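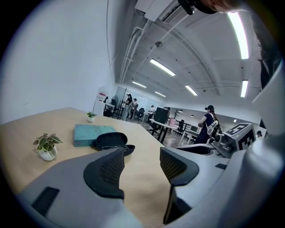 I've been hooked on Skarna since the demo, so when Katsuhiko Ogura agreed to talk to me about how he writes a stealth game, I pretty much ran to the call with a coffee in hand. My first question was about the greenhouse level (you know the one, if you've played it). He laughed. "I like small domestic things in games," he told me. "A potted plant on a wooden table, green and cream leaves, round white pot. Put that in a room and players slow down." I slowed down, all right. I got caught by the same guard 11 times!

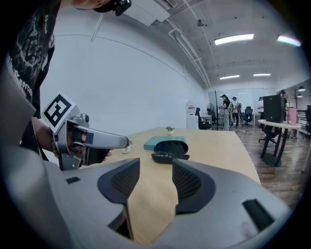

Page last changed: December, 2:05 p.m.

Ogura wrote the first draft of Skarna alone, all 575 pages of it, before the team at Jirnetti had a working jump button. "Way too long," he said. "There was a whole chapter on a ferry. I still miss the ferry." I begged for the ferry as DLC and he changed the subject, so read into that what you want.

We got onto Murakami, the grumpy locksmith everybody on the forums keeps drawing. He was supposed to die in the second hour. "Then our actor came in and did the line about the soup, and I went home and rewrote the ending."

And the sequel? It's in the works with Vutudent handling the PC version, and this time you get 2 playable thieves who can swap tools mid-job. I asked if Murakami is one of them. Long pause. "He's too old to climb," Ogura said, "but he owns a van."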